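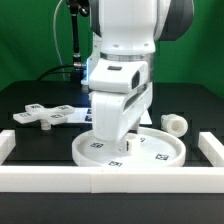

Color of the serving dish and how much food people leave on it
Our project looked at plate waste in the Hulell Hall dining room and whether the color of the dish makes any difference to it. We got the idea after the dining room replaced its old plates in March. The new ones are round and white, and they were put out on the dark tables that were already in the room. Several students in our building said that portions looked smaller on them. We wanted to find out if they were eating any differently.

Group members: Tzu-hsuan Sin, Pui-shan Ng, Hok-lam Peng, Yi-chun Tu
Course supervisor: Fung-ping Tsai
Submitted 19 September 2018

Background
Plate waste is food that was served and not eaten. It does not include food thrown out in the kitchen or food left in the serving pans at closing. Most of the reading we were given deals with the size of the plate. There was less on color, and the studies we read did not agree with each other. In some of them people served themselves more when the food and the plate were close in color. In others there was no effect.

Our question was a smaller one. When the portion is fixed by the kitchen, do people leave more behind on a white dish or on a dark blue one?

Method
We used the rice and vegetable lunch because it is on the menu every week and the kitchen already weighs the rice. The dark blue plates came from Skultley, the other dining hall, which lent us enough for the whole trial. They have the same diameter as the white ones, but the rim is a little higher.

We collected 200 plates, half of each color, over 10 lunches. White and blue were switched from one lunch to the next. Pui-shan and Yi-chun stood at the return window and scraped each plate into a tub on a kitchen scale. Napkins, bones and fruit peel were taken out first. Hok-lam wrote down the weights. Diners were told by a sign at the door that plates were being weighed, but the sign did not mention color.

Results
The total waste from the white plates was 3,000 grams. From the blue plates it was 2,778 grams. That is a difference of 222 grams, or a little over two grams per plate. A large part of the total came from a few plates that were returned nearly full, and there were more of these on the white side. When we left them out, the two totals were almost the same.

We do not think the result shows an effect of color.

Problems
The sign may have changed how people ate. One diner told Yi-chun she had finished her rice because she saw the scale. We should have put the scale behind the counter.

The rice was wetter than usual at two of the lunches, both of them white plate days. Tzu-hsuan noted this at the time but we had no way to correct for it.

We also did not record who took a second helping. The kitchen allows this after the first rush, and a second helping goes on the same plate.

Further work
The breakfast line would be easier to study, as there are fewer dishes and no second helpings. Skultley has agreed to lend the plates again next term if we return them in the same crates.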